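2026-04-26, notebook of the hands bench, Lovska workshop

Today I rewrote our house rules for the faucet table. The old page came from Prastosano and was made for a gripper with two fingers, so half of it does not fit to a hand with fingers.

Rules as agreed with Eulalia Ojeda this morning:

Start pose: both hands open and away from the faucet before the log is started. If one hand is already touching metal, the run is void.

Speed: limit stays at 40 per cent for any first contact. Brenda Urrutia wants 82 for the later runs. I wrote "not before August" and she signed next to it, with a question mark.

Stop button: one person holds it and does nothing else. No typing, no coffee. Two persons in the zone at most, counting this one.

Table: tape and film are part of the set-up. Do not peel, straighten or replace them between runs of the same series. If a corner lifts, close the series and write it down.

Lever handle: push only with the side of the index finger, never with the tip.

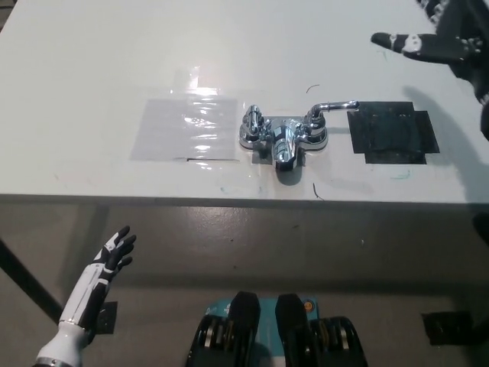
Still open is the number of runs for a series. Londoño uses 11, and I would like to keep the same so we can compare, but with resetting it takes us almost 2 hours. Eulalia will ask Wandatine what they do.

Also to decide: who may change the limit file. At the moment everybody can, and I do not like it. Print the new page and remove the old one from the door.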